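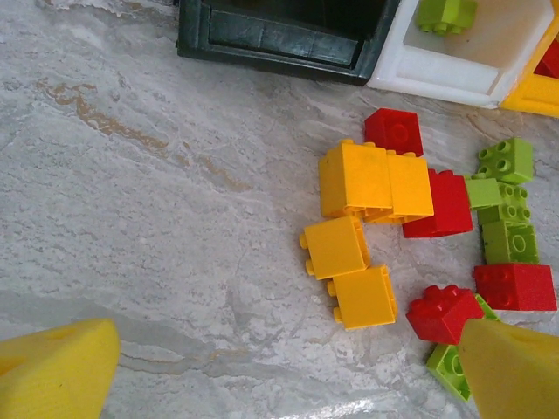 Photo: Gromer Travel

MEDIA RELEASE
November 13, 2023

Gromer Travel to open Wudevside walking program in February

Gromer Travel will begin a program of guided walking tours in the harbour town of Wudevside in February, the company announced today. Bookings are open now through its Buenaventura office.

The program consists of three routes. The longest follows the old customs road from the ferry wharf to Grimumar, a hill village known for its pottery market, and takes a full day with a stop for lunch. The other two are half-day walks through the harbour quarter and the upper gardens.

"Visitors have tended to come off the ferry, take their photographs and leave again by mid-afternoon," said Dindo Tolentino, Director of Tours at Gromer Travel. "We would like them to stay for dinner, and preferably for the night. The town has a great deal to offer once the day boats have gone."

All tours will be led by licensed local guides. Groups will be kept small, and travellers on the Grimumar route will be driven back to the harbour in the evening. Guides have been trained over the past two seasons under an agreement with the Wudevside Visitor Centre, which will also run the meeting point at the wharf.

Princess Pangilinan, manager of the Visitor Centre, welcomed the announcement. "Our guides know these streets and the families who live in them," she said. "Steady work outside the peak months means they can remain in the trade."

Gromer Travel expects to bring roughly 2,000 visitors to the town in the first year. A half-day walk will cost $70 per person, with tea included. Prices for the Grimumar route will be published before the end of the year.

Travel agents who wish to join a familiarization tour - places are limited - should contact the Buenaventura office.

Media enquiries: Communications Office, Gromer Travel, Buenaventura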